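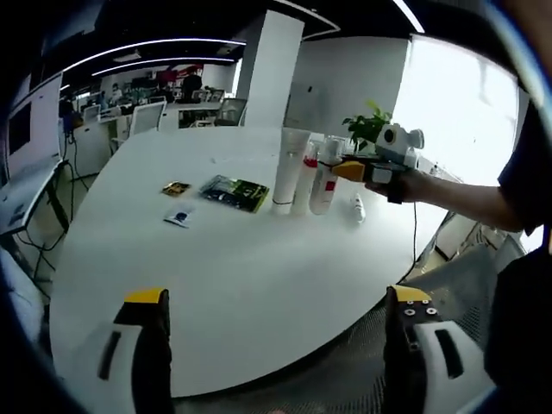
Ulla Riihimäki reckons I should stop drinking tea after four if I want to sleep on the night train, and that I've only myself to blame for last time. Left this under my last post at some ungodly hour, so I don't know who she is to talk about sleep. But fine. Noted. No tea after four.

Anyway. Going again in June. Bramholm to Culitby, overnight, same as before, only this time I've booked a proper berth and not a seat. Never again the seat. My neck was wrong for a week and I had someone's rucksack on my feet from Ditard onwards.

Berth was dearer than I wanted. Didn't look too hard at the total, just pressed pay and shut the laptop. You save a night in a hotel, that's what I'm telling myself. Victor Swai says I told myself that last time as well and then booked a hotel for the morning so I could have a lie down. True. Was a very good lie down though.

Things I'm doing differently:

Earplugs. The foam ones, two pairs, one will go down the side of the bunk and never be seen agian.

Shoes I can get on in the dark. Laces at 3am on a moving train, no thank you.

Top bunk. Everyone says bottom. Everyone is wrong, the bottom one gets all the coats and the people sitting on it. Up top you get the heating, which can be a bit much, but also a little shelf and you're left alone. Lovely.

Breakfast from home. The trolley came round last time with one roll left and it went to the man opposite. He ate it very slowly.

Not sorted yet: the change at Ditard. Timetable says 6 minutes and a different platform. There's a footbridge. I have done that footbridge with a suitcase and I'm not doing it at a run. Might be a through carriage now, the website says yes on one page and no on another. Rang them, gave up after the second lot of music. If anyone's done it recently tell me.

Also want to stop at Valtonen on the way back, just for the afternoon. Station cafe there does a cardamom bun the size of your head. Went past it last time half asleep and saw the sign go by and could have wept.

Right, got to go, washing's still in the machine and it's meant to rain by lunch. Will put up the full route when I've got the return booked. Ulla if you're reading, what about cocoa? Does cocoa count?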